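Buying a pair of bench arms – what to sort out before you spend

14 August 2020

Quick one, lots of people asking about this after the last page on clamps. Notes from outfitting our shop bench at Winska, plus what Melquiades Becerra learned doing the same in a much smaller room.

Start with the table. Not the arms. Everybody prices the arms first and then sticks them on whatever is in the garage. Needs to be flat, heavy, and not rock when you lean on it. If it's two tops butted together, run a straightedge over the joint. A lip you can't feel with your hand will still catch a box being slid across. Shim from underneath, don't sand.

Light-colored top if you can. Dark parts show up better and you find dropped screws.

Budget. Write three columns: arms, stuff that holds the arms, stuff that breaks. Ours for the small things came out like this:

Mounting plates and bolts, $427
Spare gripper fingers, cables, connectors, $713
Power strip, e-stop button, cable sleeves, $858

That's before any arm at all. Melquiades had put down zero for the second line and was out of fingers by October. Had to wait on shipping with two good arms sitting there doing nothing.

Ask the seller for the reach with the gripper ON. Catalog number is often to the wrist. Then tape both circles on the table with masking tape before you drill. You want the tips to meet comfortably in the middle, not at full stretch – they get weak and shaky out there. Cardboard cutouts work fine for this too, cut them to the length of each link and pin the joints with a brass fastener.

Cables. Buy longer than you think. The run from the wrist needs slack for every bend and then some. Put the arm in its worst pose (folded right up, wrist turned all the way) and measure with string. Add a hand's width. Velcro ties, no zip ties, you will be redoing it.

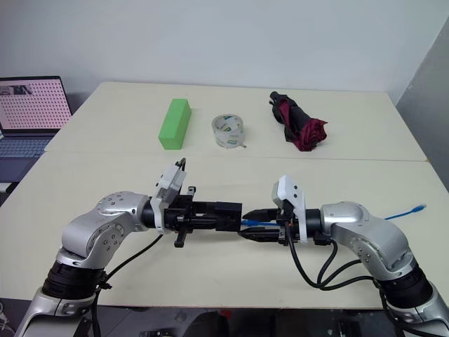

Test objects cost almost nothing so don't let anyone sell you a kit. Raid the junk drawer. Get something soft, something hard and round, something floppy that changes shape when you grab it. Keep them in one shoebox and use the same ones every time or you wont know if the arm got worse or the object did.

Used vs new. Used is OK for the arm, I would not buy used grippers. Fingers wear and the play in them is hard to see in a listing. Ask for a video of it closing on a sheet of paper and somebody pulling the paper. Perno sellers will usually do it if you ask nice. Bastelard wanted a deposit first, we passed.

Laptop goes off the work table. On a side shelf or cart. Still close enough to read the screen from where you stand.

Brackets: if you plan on bolting anything to the wrist later, ask for the hole pattern before you buy. Béla Nyitrai printed his own for the Maldonado job and went through 3 tries becuase the drawing was for the older model. Also whatever you hang up there counts against the payload. Weigh it on the kitchen scale, bracket and screws too.

Floor space. Leave room to get behind the bases. Power supplies end up down there, and if you can't reach them without crawling you'll stop checking them. Label both ends of every cord, left and right, painter's tape and a marker.

Last thing – order the two arms together if you're going to want two. Same batch, same firmware, one shipping charge. We didn't and spent an evening matching versions.

Send me your price lists if they're newer than mine, will update.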